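4.3 Checking the wrist view before a two-arm run

Now for the fun part: seeing what the planner sees! Larkell matches each wrist stream against the scene model, so a few minutes spent here will save you plenty of failed grasps later.

1. Open the Streams tab and pick the arm that is not holding anything.
2. Set the port to 722 and the depth limit to 2000 mm.
3. Press Match. Outlines should settle on every object within 3 seconds.
4. Drag the confidence slider to 88 and watch which outlines stay put.
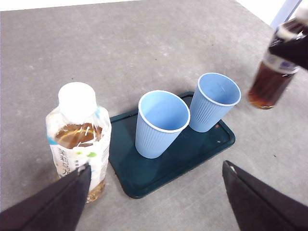 Figure 9. Wrist view with two cups on the tray and the second arm holding a bottle.

Cups that nearly touch, as in Figure 9, are a lovely test of the splitter. If they come up as one object, click Split and draw a line between the rims.

Note: Clear bottles can lose their shoulders in the depth map. Turn on Fill Transparent and match again.

Caution: Never press Run while the other arm's outline is red. The planner has lost track of it and will happily route straight through a held object.

Once all outlines are green, save the view as a preset and go on to 4.4, Grasp Order.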